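Filed under: Kitchens, Households & Everyday Design | Open Access
Shares 40 | Comments 3

4. Where things land: the counter as a holding area

I should admit up front that I went into this study thinking it would be about storage. I'd written a whole plan around cabinets and drawers (how deep, how high, who can reach what), and then the first kitchen diaries came back and hardly a soul had written about cabinets. They wrote about the counter. They wrote about mail on the counter, lunch boxes on the counter, one very sad bag of potatoes that lived on the counter from October until the holidays. So I threw out half my questions and started over, which my department was pretty nice about.

What I ended up with was 272 usable diaries, all from the Drovlow and Kinell apartment blocks, where the kitchens were built to the same plan. That was a big help! If two households have the same sink in the same spot and one of them still can't find room to chop an onion, I can't blame the architect. Each person kept notes for a week on anything that sat out on a work surface overnight, plus a line on why it was there. I didn't give them categories. I've used the Lindqvist checklist in earlier work and found that people fill in its boxes very politely and tell me nothing.

The word that came up over and over was "for now." Things were out for now. I started calling this parking, and I split it into two kinds. Short parking is the stuff that's waiting for a next step, like a dish that's going back to a neighbor. Long parking is stuff that has quietly moved in. The trouble is that people are terrible at telling which is which in their own kitchens, and I include myself here (I have a cake stand I've been meaning to put away for longer than this project has been funded).

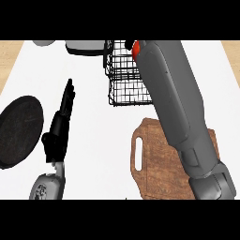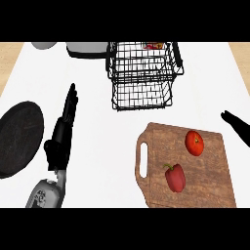
Figure 4. White work surface, two views. The second includes a black wire basket.

Color turned out to matter more in the diaries than I'd guessed. The Drovlow kitchens have pale counters and the Kinell ones have dark, speckled counters, and the Drovlow people complained about mess a lot more even when their lists were shorter. I think the reason is pretty plain once you look at a dark thing on a light surface, like the basket in the second view of Figure 4, with its grid of black wire against all that white. You'd never lose it, and you'd never forget it was out, either. One Drovlow diary says, "I see the skillet before I see the room," and I've more or less stolen that line for every talk I've given since. On the speckled counters the same skillet could sit for days and only get a mention when somebody needed the spot.

I did try to check this against the older Praseda survey, which covered 700 households and asked people to rate how tidy their kitchens felt. It's a lovely big sample, but it never asked about counter color, so all I could do was pull the 50 homes where a floor plan and a finish list had been kept on file. Those lean the same way as mine. I wouldn't hang much on it, though, because the homes with good paperwork were mostly newer ones, and newer kitchens have more counter to begin with.

Baskets and trays deserve their own paragraph and they get one in Section 5. For now I'll just say that households with a container on the counter reported more long parking, and were happier about it. A heap of keys and batteries bothered people. The same heap in a basket had been "put away," in their words, even though it hadn't gone anywhere.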